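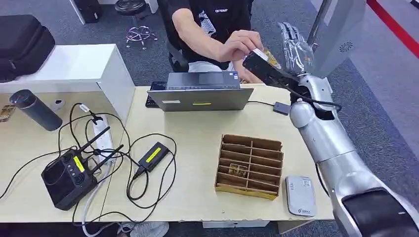 December, notebook, 4:40 pm

Okay, catching up on the Indton council stuff before I lose track of it all. The reading room was noisy so my notes are a mess, sorry to whoever picks this up after me.

We're still coding public comments on the language access ordinance (the one that would put ballots and hearing notices into more languages). Benvinda and I got through 798 of them! Out of 3000 in the first batch, so don't get too excited. The clerk's office says the second batch is closer to being released than it was last month, whatever that means.

Biggest headache today: people who write in support of the ordinance and then spend two paragraphs being furious at the council for taking so long. Is that "support" or "complaint"? I'd been marking them support. Benvinda had been marking them both. We argued over it through lunch and I gave in, so both it is, and I have to go back over everything I did before noon. Ugh.

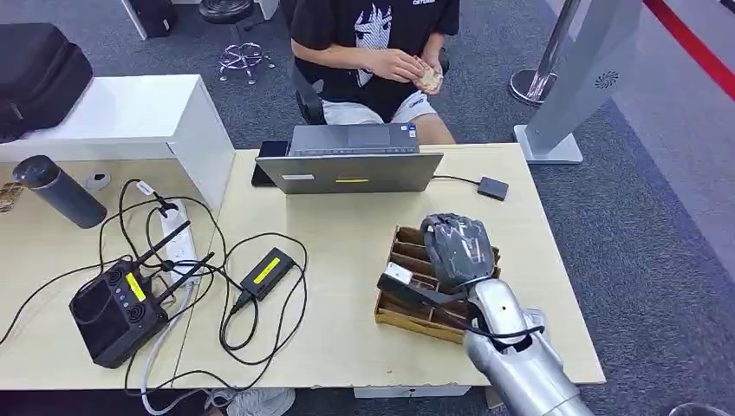 Civic Language Group, Retalcombe Workshop

Other things to write down while I remember:

The Portuguese comments from the Gadport side are wonderful and very long. Benvinda Matos is reading those, I'm not touching them. She found 11 that are word for word the same letter with different signatures, so we need a form letter tag. I called it FORM for now. Please don't rename it halfway through like last time.

Councilmember Antunes put out a statement this morning, pretty strong, saying the current notices shut whole neighborhoods out of the hearings. I saved it in the statements folder. It quotes a figure of 4000 households and I can't find where that comes from, so I emailed the office. No answer yet. Don't put it in our summary until we hear back!

Also the spreadsheet keeps eating accents when I export it. Saving as plain text first seems to fix it, but I only tried it on one sheet.

Tomorrow: recheck my morning codes, add FORM to the guide, bug Antunes's office again if there's still nothing by ten.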